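Seppälä stellt Kleintransporter Onent ein

Letzte Fahrzeuge sollen im Januar vom Band laufen

30. April 2018

Der Nutzfahrzeughersteller Seppälä beendet die Produktion seines Kleintransporters Onent. Das teilte das Unternehmen am Montag am Stammsitz in Kestetside mit. Die letzten Exemplare sollen im kommenden Januar gebaut werden. Einen direkten Nachfolger mit Verbrennungsmotor wird es nicht geben.

Zum Abschluss legt der Hersteller eine Sonderserie von 500 Stück auf. Die Fahrzeuge erhalten eine Zweifarblackierung, eine Anhängerkupplung und eine nummerierte Plakette am Armaturenbrett. Bestellungen nehmen die Händler ab sofort entgegen. Preise nannte Seppälä noch nicht.

Der Onent war vor allem bei Handwerksbetrieben, Gärtnereien und kleinen Lieferdiensten verbreitet. Zuletzt gingen die Verkaufszahlen jedoch deutlich zurück. Im vergangenen Jahr wurden im Inland nur noch 588 Fahrzeuge neu zugelassen. Geschäftsführer Talha Butt begründete den Schritt mit der geringen Nachfrage und den Kosten für eine neue Abgasreinigung. Eine Umrüstung des vorhandenen Dieselmotors hätte sich bei diesen Stückzahlen nicht mehr gerechnet, sagte er.
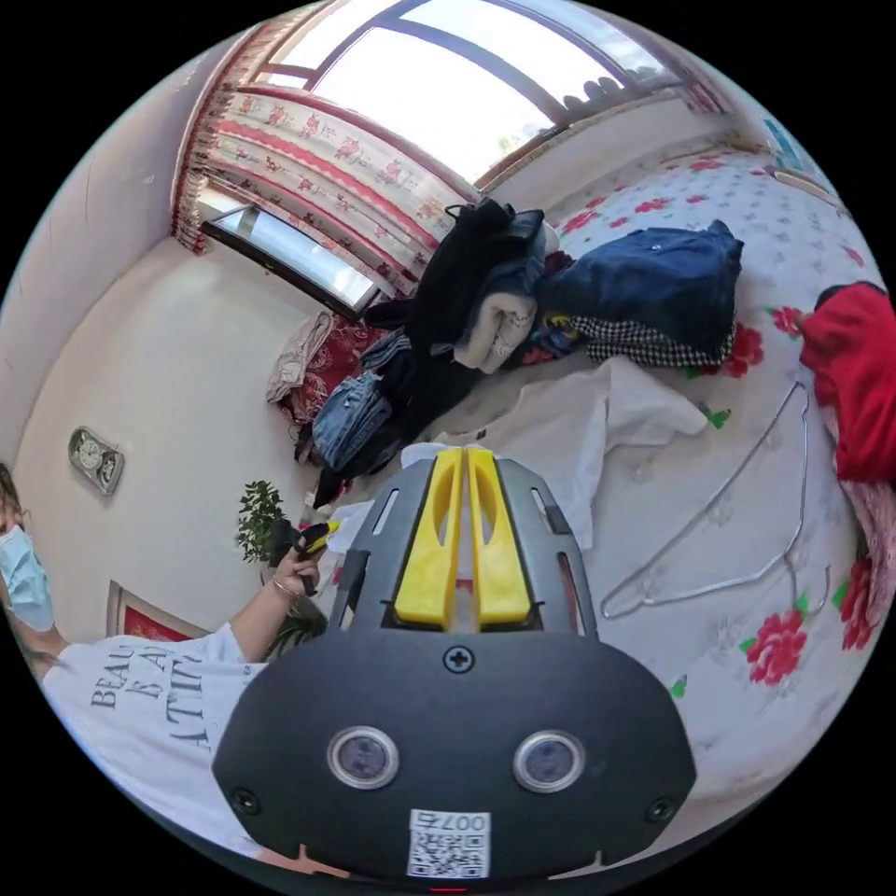 Was wird aus dem Werk in Kestetside?
Der Standort bleibt erhalten. Auf der bisherigen Onent-Linie soll nach einem Umbau der elektrische Lieferwagen Hivik gefertigt werden, der bislang nur als Vorserienmodell existiert.

Von der Umstellung sind 99 Beschäftigte in der Endmontage betroffen. Kündigungen sind nach Angaben des Unternehmens nicht geplant. Während der Umbauphase wird in der Montage kurzgearbeitet, ein Teil der Belegschaft wechselt vorübergehend in das Ersatzteillager. Der Betriebsrat erklärte, man habe die Entscheidung erwartet, verlange aber eine schriftliche Zusage für die Zeit nach dem Anlauf des neuen Modells. Die Gespräche darüber sollen noch im Frühjahr beginnen.

Der Hivik ist etwas kürzer als der Onent und hat einen flacheren Laderaumboden. Angeboten wird er zunächst nur als geschlossener Kastenwagen mit zwei Sitzen. Eine Pritschenversion, wie es sie beim Onent gab, ist laut Butt in Prüfung. Den Zeitpunkt der Markteinführung ließ er offen. Er verwies auf ausstehende Verträge mit dem Lieferanten der Batteriezellen.

Auf dem Hof des Werks wurden am Montag zwei Vorserienwagen gezeigt. Probefahrten waren noch nicht möglich. Die beiden Fahrzeuge sollen in den kommenden Wochen an Paketdienste in der Region verliehen werden, die sie im normalen Zustellbetrieb einsetzen.
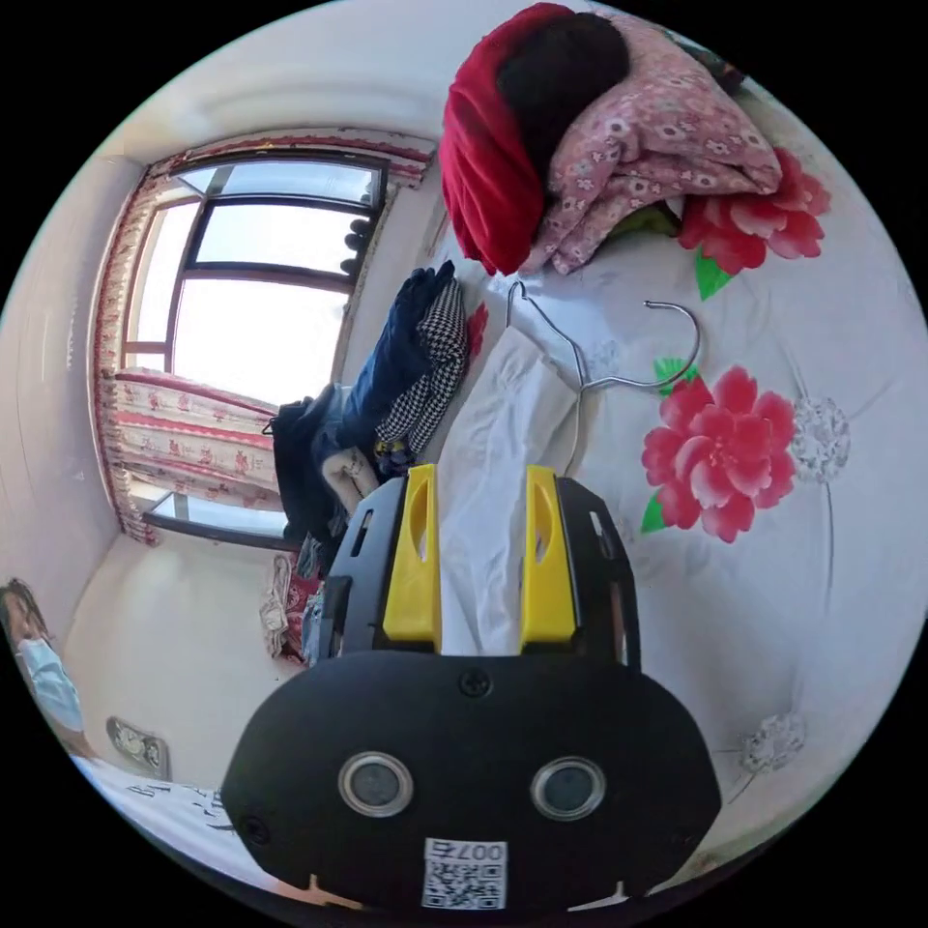 Wie lange gibt es noch Ersatzteile für den Onent?
Seppälä sichert die Versorgung für 15 Jahre nach Produktionsende zu. Karosserieteile werden im Werk eingelagert, Motorteile kommen weiterhin vom bisherigen Zulieferer.

Bei den Händlern fiel die Reaktion gemischt aus. Das Netz umfasst derzeit 70 Betriebe, von denen viele neben Seppälä noch eine zweite Marke führen. Sie müssen nun entscheiden, ob sie in Ladetechnik und in die Schulung ihrer Mechaniker investieren. Wer den Hivik verkaufen will, braucht nach den Vorgaben des Herstellers mindestens einen Schnellladepunkt und einen Arbeitsplatz für Hochvolttechnik. Einen Zuschuss stellte Butt in Aussicht, ohne eine Summe zu nennen.

Bereits bestellte Onent werden wie vereinbart ausgeliefert. Die Variante mit verlängertem Radstand ist schon jetzt nicht mehr bestellbar. Leasingverträge laufen unverändert weiter, auch die Garantiebedingungen bleiben gleich.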